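Bench notebook, January 17, 2020
Rudard cell, bagging

Carried on with the shopping bag job. Reijo wants an answer by February on whether we can put "packs and unpacks a bag" in the list of chores for Drosgate, or whether it stays under "working on it" with folding and wiping. My answer today is the second one, and I'll set out why so we don't go round it again at the meeting.

A rigid box is easy for us. A paper bag changes shape every time it's touched, so whatever the arms know about the opening is out of date once the first finger closes. Catalina's idea is to give one arm the bag and the other the goods and never let them swap during a run.
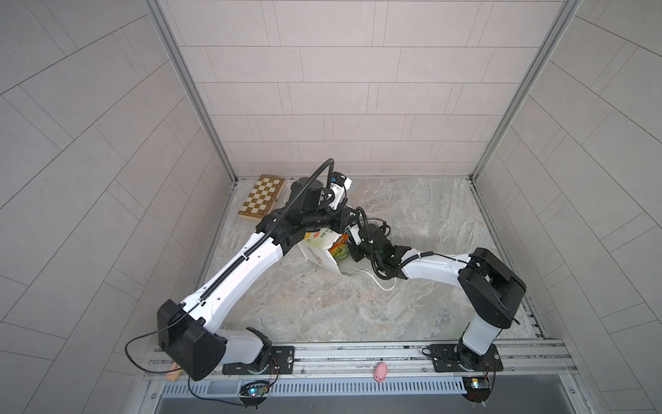 I think she's right, but the two wrists want the same bit of air over the bag mouth. The planner keeps them apart by slowing both, and then a job I'd do while talking on the phone takes 2 minutes. Pirjo says a slow machine is fine at home if you're out at work. True for a dishwasher. Less so if it needs someone standing by to pick up what it drops.

Grip on the rim is the next thing. Paper tears if we pinch near an old tear, and we've been reusing bags far too long. Sweet packets are their own problem: shiny, crinkled, and the printing confuses the edge finder. The Fox's mint packet is mostly teal and red and ought to stand out well on the marble floor, yet the wrinkles still upset the fit.
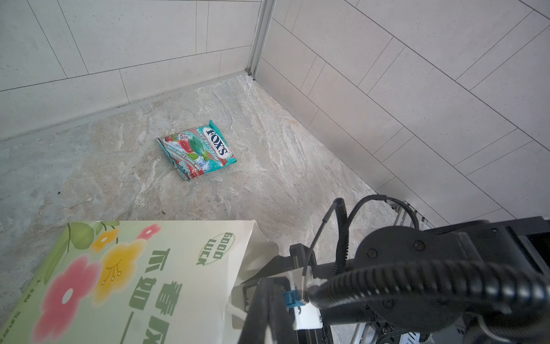 Force limit on the rim hand is set to 10 in the config, the Esico default was 20. Leave it at 10 until we have fresh bags. Joni asked whether softer pads would do more than any setting. Probably, and they're cheap, so I've put them on the order.

For the shop-floor side, Liu's people only care about cartons and trays, and I'd be happy to say yes to those now. Household bags, no. The arms can reach and hold, but they can't yet tell when the paper is about to give, and I do that without thinking.

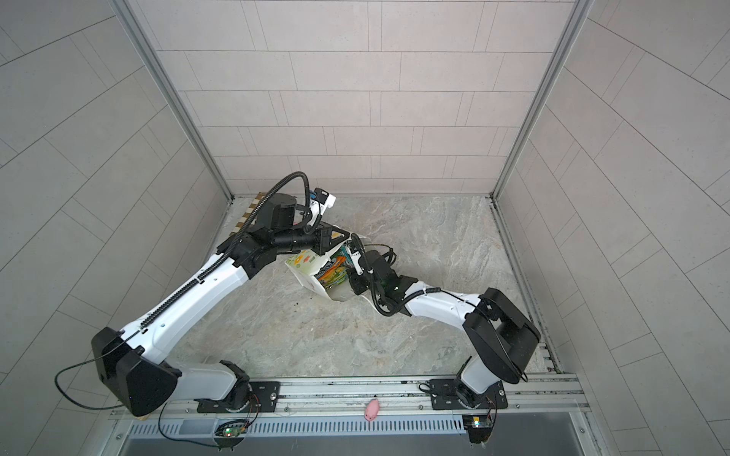
To do:
Sweep the floor of the cell, there are specks by the bag and the rail channel is dirty.
New bags, same size, plain if possible.
Ask Ritva if the 3,000 cycle figure for the cable chains covers the wrist loops too.
Rerun with the arms taking turns at the mouth and log the time for each.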